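Food & Baking > Days Out > Visits

We use cookies to remember your preferences and to see which recipes are being read. Carry on browsing if you're happy with that.

A morning at the Walent pastry works

February 18, 2022

I have wanted to see inside a proper pastry factory ever since I first tore a sheet of filo down the middle (which, if you bake with it at all, you will know happens in the first five minutes), so when Walent put a notice on their website saying they were opening the doors for a morning, I had my name down before the kettle boiled. It meant a very early start and a long drive in the rain, but there was coffee waiting in the entrance hall and a plate of little cheese triangles, and I forgave the weather completely!

We were given white coats, hairnets and overshoes and split into 2 groups. Mine went to the flour store first. Walent buy most of their flour from a mill called Drasar, a strong white one for the stretched doughs and a softer one for shortcrust, and we were allowed to rub a pinch of each between our fingers. I'd always assumed I could tell them apart, and I'm sorry to say I got it wrong.
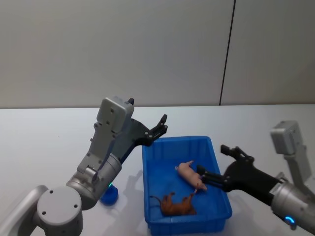

From there we went through two sets of heavy doors to the mixing room, where the noise is tremendous. The dough for filo is only flour, water, salt, a little oil and a drop of vinegar, much as I make it at home, except that the mixer holds 100 kilos at a time and I could have climbed into it. They rest the dough for a good long while afterwards, under covers, in a room kept slightly warm. Our guide was very firm on this point. If you hurry the rest, she told us, the dough will fight you all the way down the line, and I thought guiltily of all the times I have given mine ten minutes and hoped for the best.

The stretching line was what I had come for. The dough goes in at one end as a thick, rather unpromising slab and passes between roller after roller until it comes over the last drum so thin that the light shines through it. It is dusted with cornflour as it goes, and cut, and stacked, and the whole room smells faintly of it. We stood there far longer than we were meant to. On an ordinary day the line turns out 3423 packs, and I must have watched a fair few of them go by with my mouth open.

The machinery comes from Stemik, and the newest section was put in last June. Before that they used an older line that needed a great deal more coaxing in damp weather, which the people who worked on it seemed to remember quite fondly, the way you do with a bad-tempered oven.

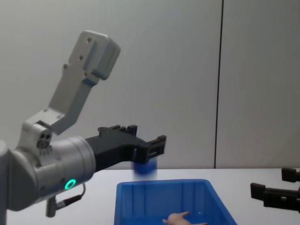

After the line we had half an hour in the test kitchen, where they try out recipes for the back of the pack. We each made a small spinach pie, brushing every sheet with melted butter and keeping the rest of the stack under a tea towel that had been wrung out until it was barely damp. I have been making my tea towel much too wet, apparently, and that is why my bottom sheets turn to paste. I also learned to work from the edges of the sheet inwards with the brush, as the edges dry first, and to use a good deal less butter than I do. (I shall take that last one under advisement.)

The shop is by the gate and sells ends and seconds very cheaply. I came away with four packs of filo, a bag of Drasar flour and a jar of Wada rose syrup, which they had been spooning over squares of warm baklava at the counter and which I could not possibly have left behind.

A few practical things if you fancy going. You do have to book, and they had over 1265 requests for this one, so put your name down early. Wear flat shoes and something thin under the coat, because the resting room is close and you are in it for a while. The car park is small but there is space along the lane. Leave rings and watches at home, and take a cool bag for the drive back. I didn't, and had to make two trays of baklava that same evening before the pastry spoiled.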